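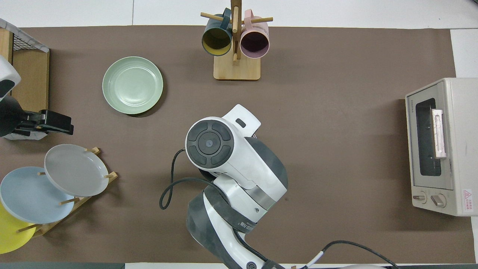 Where Does the Crockery Go?
Product Design, project report
Handed in 11/26/19

Why I picked this

My brief was to look at an everyday storage problem in the home and write up what I learned, and I went straight for plates and mugs. I live in a shared flat with a kitchen you can cross in one and a half steps, and the draining board is a permanent argument. Mugs end up inside bowls, plates lean on the kettle, and whoever wants to cook has to move the lot first. I wanted to know whether a bit of plain wooden furniture (a mug tree and a peg rack, nothing clever) would sort it out, or whether we're all just untidy. Bit of both, I think!

I set everything out on a white table with brown paper over most of it, so I could draw round the bases in pencil and see how much worktop each thing eats up.

The mug tree

This is the Siklow, bought second-hand. Square light wooden base, one upright post, two wooden pegs. I'd been looking at much bigger ones but they take up loads of height and they wobble when you only hang mugs on one side. With a peg for each of my two favourites, the dark teal one with the yellow inside and the pale pink one that's mauve inside, it balances nicely.

What I like is that the mugs hang with their rims pointing down, so drips go onto the paper and dust doesn't get in. What I don't like is that a chunky handle only just goes over the peg. I tried my flatmate's giant soup mug and had to give up. If I were redrawing it I'd make the pegs a little thinner and tilt them up more, because if you knock the post with your elbow the mugs slide towards the ends. I did this more than once.

The plate rack

The rack is the Moschos, wooden again, with five pegs. I kept three plates in it for most of the project, light gray, powder blue and yellow, and they prop at an angle and overlap each other. It looks lovely and it's very easy to put a plate back one-handed.

Getting one out is another matter. The plates lean on each other, so if you want the one at the back you tend to bring its neighbour along with it, and there's a nasty clink. I wrote CLINK in my notebook so often that I started using just a C. My tutor suggested felt on the pegs, which would be quieter but would go horrible in a wet kitchen, so I left that one alone.

The mint green plate has a raised rim and I kept it out of the rack, flat on the paper, as my comparison. Flat is what we do at home. It takes the whole width of the plate in worktop, and then somebody puts another one on top, and then you have a pile.

The cabinet and the basket

The wooden cabinet with the black wire mesh basket on top was my attempt at going upwards. The basket is a Flostero and I wanted it for tea towels and odds and ends. It's handy, though I kept losing teaspoons in it, and once it's full you can't see what's at the bottom without tipping it out. I'd use it for towels only if I did this again.

Trying it out at home

I took the mug tree and the rack home and we used them for 9 days. I didn't tell anyone what to do with them, I just put them by the sink and kept a diary on the fridge. The mug tree was used straight away. The rack took longer, partly because it was on the wrong side of the sink for the person who washes up most. I swapped the two over and it got much better, and I felt a bit silly for not thinking of it sooner.

The worktop by our sink is 805 mm long, which sounds generous until you put a kettle and a toaster on it. With both wooden pieces out there was still room for a chopping board, and before there wasn't, so I'm calling that a win.

I also looked through the Manovix catalogue for an all-in-one version with mugs above and plates below. I drew a few ideas based on that but they all came out top-heavy. The sketches are in the appendix, please be kind about the perspective.

What I'd change

Thinner pegs on the mug tree and a heavier base. Wider gaps on the plate rack so the plates don't rest on each other quite so much. Some sort of tray underneath both, as the paper went soggy at home very quickly and had to go in the bin.

I'd like to make a proper prototype in February when the workshop has space, probably in beech as there are offcuts going. For now the mug tree is staying by our sink, and the soup mug still lives on the windowsill.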